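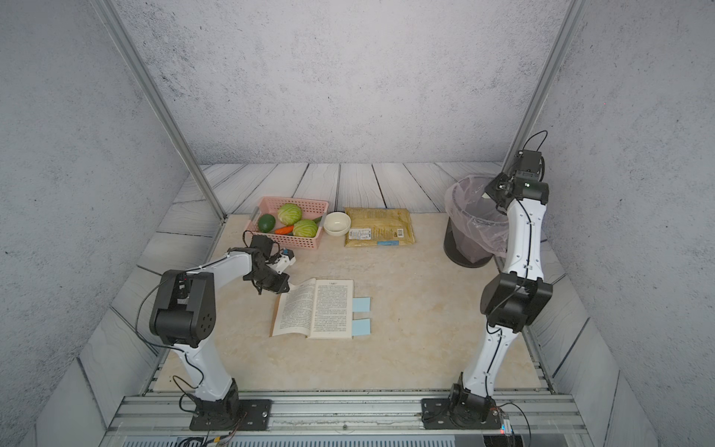

Automação na bancada 2: o que muda para a equipa

Nota rápida porque já me perguntaram três vezes no corredor e a resposta ficou sempre a meio.

A célula com os dois braços está montada e a funcionar em testes desde março. Fica onde estava a antiga mesa de triagem, ao lado do armazém pequeno. Objectos de casa, por enquanto: legumes no cesto, livro, embalagem, taça. Quem quiser ver, é passar depois das 14h, que de manhã a Ilona Bozsik está a calibrar e não convém interromper.

O que os braços vão fazer. Separar e arrumar as amostras que chegam da Prestent, pôr no cesto certo, deitar fora o que é para deitar fora. Virar páginas dos manuais para a digitalização, isso mais para a frente, ainda falha bastante. Papel fino é um problema. Páginas coladas, pior.

O que continua a ser nosso. Abrir as caixas. Conferir as guias. Tudo o que seja vidro. Decidir o que é rejeitado: a máquina propõe, a pessoa assina. O Csaba Dudás insistiu neste ponto na reunião e ficou escrito no procedimento.

Turnos: ninguém perde horas. O turno da noite na triagem acaba, as quatro pessoas passam para o dia, com o subsídio mantido até ao fim do ano. Depois disso está em negociação, não tenho mais nada para dizer e não vou inventar. As perguntas sobre o subsídio vão para os recursos humanos e não para a Ilona, por favor.

Formação: 42 inscritos até agora, o que é mais do que eu esperava. Duas sessões por grupo, na sala do fundo. A primeira é segurança e paragem de emergência, obrigatória para quem trabalha neste piso, mesmo que nunca toque na célula. A segunda é ensinar tarefas novas aos braços, e essa é voluntária. Quem fizer as duas passa a operador de célula, com a categoria respectiva. A lista está na porta da copa, escrevam o nome legivel.

Números, para quem gosta: na última semana de testes foram 1,095 movimentos de pegar e largar, à volta de 400 com alguém a ter de corrigir. É muito. A Itex, que fez a integração, diz que baixa com mais treino. Vamos ver. A Rácz teve uma instalação parecida e o pessoal de lá disse-nos que os primeiros meses foram de paciência, sobretudo com coisas moles e sacos.

Queixas que já recebi e estão a ser tratadas: o ruído da ventilação (pedimos orçamento), a luz demasiado forte ao fim da tarde, e a passagem para o armazém que ficou estreita para o carrinho. A passagem é a mais urgente, alguém vai marcar o chão esta semana.

Uma coisa prática. Não deixem objectos vossos em cima da mesa da célula. Canecas, telemóveis, nada. Também não mudem as coisas de sítio entre testes, mesmo que pareça desarrumado, porque depois a Ilona tem de repetir tudo de inicio.

A visita à Trinomton para ver a linha deles fica para depois das férias, há dez lugares. Prioridade para quem vem do turno da noite.

Dúvidas, falem comigo ou com o Csaba. O procedimento completo está na pasta partilhada, versão 2, a outra é para apagar.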